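Two Fingers, Two Curtains: the Gripper Built in Gresberg

The shared workshop in Gresberg has a long room with a white ceiling, and at one end of it the members have hung black curtains. Behind the curtains you will find the project called Flillow. It is a hand-held gripper with two fingers, and it has been in progress since January.

The first version was too soft. The fingertips bent away when they met something flat, and the members printed 40 pairs before they were content with the shape.
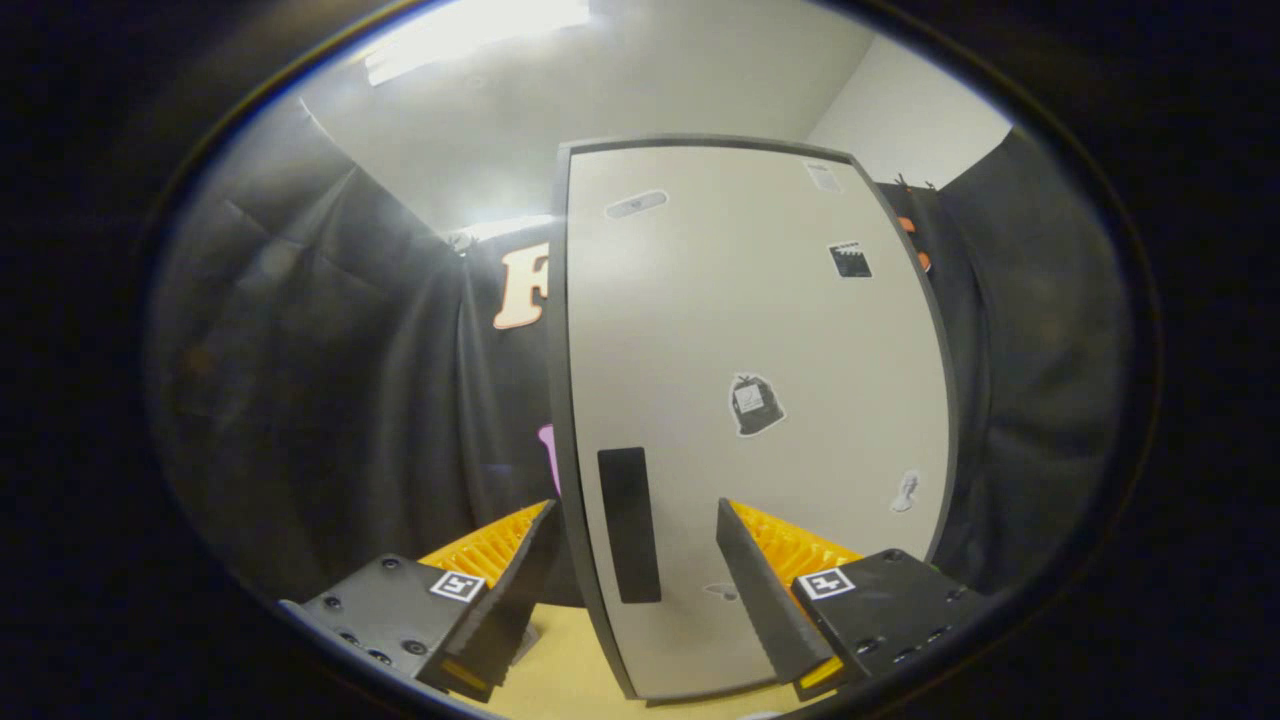 Words by Annick Roussel
Aug 20, 2025 | Workshops

The dark tips are now wedges, and under them sit ribbed pads in yellow-orange. The ridges are close together, and I was told that the distance between them took four weeks to decide. On each black finger body there is a small square marker, so that the software can calculate how wide the hand is open.

A flat upright panel is a difficult thing to hold. The one on the table carries several stickers, among them a black trash bag with a white outline, and the two tips come to it from both sides, low down. If one side pushes earlier than the other, the panel turns.

The parts have cost the group 80 euros until now, without the camera. A second gripper will go to the workshop in Mirnville, where they want longer fingers and have already asked for the drawings.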